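Robotics in Practice, handout 4
Fault case: the dropped gripper signal
Mirjam Verbruggen
06/12/2024

Please read this before the practical. You don't need to learn the numbers, but you should be able to explain the order in which things failed.

The case comes from the table-setting task at Zondmont. The operator holds one gripper in each hand and works with a knife, a plate, a placemat and a wire holder with utensils. The movement of both hands and the opening of both jaws are recorded, and later a robot arm repeats them. Each gripper sends its jaw signal through its own cable. The two signals are joined in the software by their time stamps.

In May the robot arm began to close its left jaw too late. It reached the utensil holder, stopped at the correct place, moved away and closed only then. In one run it pushed the holder over and a fork fell on the floor. The arm was stopped with the emergency button. No person was hurt, but a student was standing inside the marked line, and for this reason the case was written up as a safety matter and not only as a software fault.

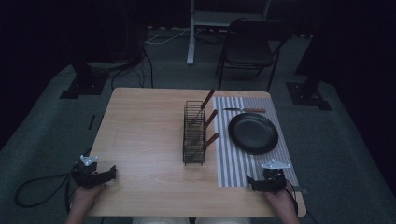 The first idea was that the arm was badly calibrated. It was calibrated again, which took a full afternoon, and the fault remained. The second idea was the network. Only after this did somebody look at the recordings themselves. Of 665 recordings, 95 had a gap in the left jaw signal.

The cause was the plug at the gripper end of the left cable. When the operator reached far over the table, the cable became tight and the contact was lost for a short moment. The software did not report an error. It kept the last known value and, when the signal came back, it gave the new values the wrong time stamps. So the delay stayed until the end of the recording.

Points to discuss in your group:

Why is it dangerous to keep the last value without a warning? Compare with a sensor that gives no value at all.

The check at the start of the day tested both grippers while they were lying still. Which fault can such a check not find?

Who should be allowed to stand inside the line during playback, and who decides this?

What was changed afterwards:

The cable is now fixed with a clamp and has a free loop of 11 cm before the plug.
A gap in either signal stops the recording with a sound.
The morning check includes a slow reach to all four corners of the table.
Playback does not start before the operator has said "line clear" and has heard the answer.

For next time, read chapter 4 of the Drorwood reader, without the last section.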